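Reading the Trillton Water Report in Print

Tue 14 May
Posted by the blog owner

Print this post | E-mail this post

I finally bought the paper edition of the Trillton water inquiry report. I had been reading the free PDF off and on since December, mostly on my phone, and I was never going to finish it that way. The county put the file out as page scans with no bookmarks, so every time I closed it I lost my place.

The edition I have is from Kokkonen, a small press that mostly does local history. It is a plain paperback, a little over 600 pages, and it weighs more than I would like for reading in bed. The full record is longer. Kokkonen left out roughly 300 pages of appendix tables and says so on the copyright page, with the web address for anyone who wants them. I don't miss them. I do miss the map of the pumping stations, which was in the appendix too and would have helped with chapter four.

The text is the same as the official one. I checked a couple of chapters against the PDF and found the same typos in both. The redactions are printed as solid black bars, and there are fewer of them than I expected. Most are in the section on the Prurkberg contract, where you can go a page and a half without a complete sentence.
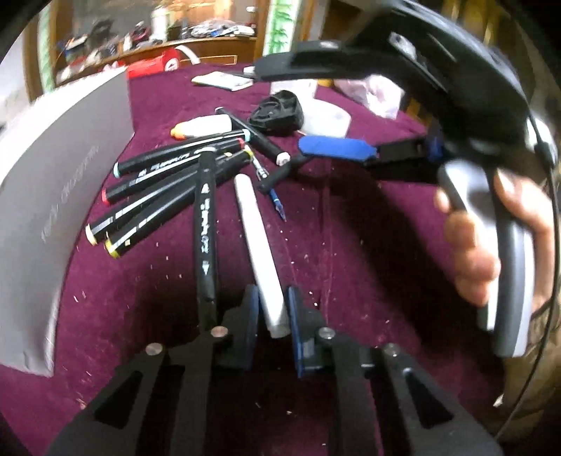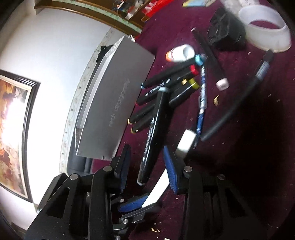 The introduction runs 19 pages and you can skip it. It repeats the executive summary and then argues with the newspaper coverage, which will not mean much to anyone who didn't follow it at the time. I would start with chapter two, on how the Briltus bid was scored. It is dry but it is clear, and the later chapters lean on it.

The footnotes are at the back of the book, numbered straight through to just past 800. I used two bookmarks. Some of the best material is back there, including a long note on who was copied on the rate memo and when.

The index is only names. If you want to look up "meters" or "bond rating" you are better off searching the PDF, if your copy will search. Mine won't.

I am up to chapter seven. There is supposed to be a second volume with the hearing transcripts, but Kokkonen has no date for it on their site. I'll probably order it when it comes out. The library has one copy of the first volume, at the reference desk, and it doesn't circulate.

Last updated: Tuesday evening, corrected the chapter number for the bid scoring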